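Last updated: July

House rules for borrowed rooms

When a company records household tasks in people's homes, with hand-held grippers and cameras, it takes on two duties at once. It owes its engineers usable recordings, and it owes the household a room returned as it was found. The second duty has had far less written about it. Grotesis, which prepares training recordings for domestic robots, has now set its own practice down in a code called Holst, and other firms have begun to ask for copies.

The code was drafted by Filippos Tsakiris, who spent much of his career in workplace safety, and revised after a trial period in Jatevham. It is short by the standards of the field. The first part deals with consent, the second with the handling of belongings, and the third with what may be kept once a session is over.
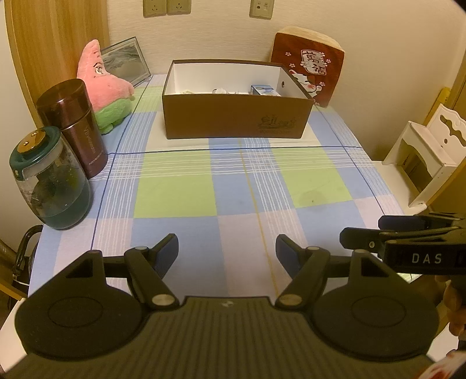 Who decides which belongings may be handled during a session?

The householder decides, and does so in writing before any equipment is unpacked. Under Holst, an item left off the agreed list stays where it is, and the operator may not ask for it to be added once recording has begun.

The provision on the list caused more argument than any other. Operators at first regarded it as a burden, particularly in kitchens, where a cupboard may hold far more than anyone wishes to write down. The compromise was to allow lists by container. A householder may agree to the contents of one box or one drawer, provided that they have looked through it themselves on the day. Of the 397 sessions reviewed after the trial, 3 were found to have begun before the list was signed. All were withdrawn from use, and the recordings were deleted.

Personal items receive a section of their own. Medicines, letters, bank papers and anything bearing a person's name are treated as private unless the householder has marked them otherwise. Packaging is included in this rule, as a printed label may say as much about a person's health as the product inside. Where a package is agreed for use, the operator must record whether it is empty or full, and a full one may be lifted and set down but may not be squeezed or opened.
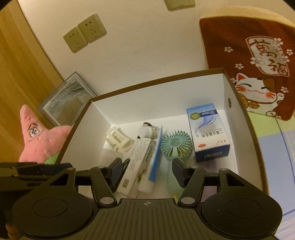 Mixed containers are harder to govern than single objects. A gripper closing on one thing may press against its neighbour, and a light item can be pulled out along with the one intended. Holst therefore asks operators to approach slowly, to stop at the first unplanned contact and to log it, even where no harm is done. Fotis Stamatopoulos, who trains operators at the company, considers the log the most useful page in the whole code.

"People were reluctant to write these things down because they read them as mistakes," he says. "We now treat a session with an entry in the log as a normal session. I look more closely at the ones that have none."

The review counted 984 entries. In 807 of them the operator stopped and began again without moving anything by hand. The remainder required some tidying, and the code sets out how that should be done: the recording is paused, the item is returned to its former position, and the householder is told before work resumes.

Equipment is covered more briefly. Finger pads are wiped between households and again after any contact with food packaging or toiletries. Screws and joints are checked at the start of each session. Cables and straps must be kept clear of the jaws, and where two operators share a table they must agree beforehand which of them moves first.

The code is less settled on the question of background. A camera near the hand records a good deal besides the task, including pictures, ornaments and the layout of a room. Tsakiris had wanted walls and shelves cleared before every session. Householders objected that this made their homes look like someone else's, and engineers objected that a robot would be expected to work among such things in any case. The present wording leaves the choice with the household and requires that family photographs be covered on request.

Fira, a smaller firm working in the same field, has adopted the sections on consent and logging but has kept its own rules on storage. Talks on a shared text are continuing. Grotesis will hold an open session for householders in Jatevham on a Saturday morning, at which the section on background will be read aloud and amendments taken from the floor.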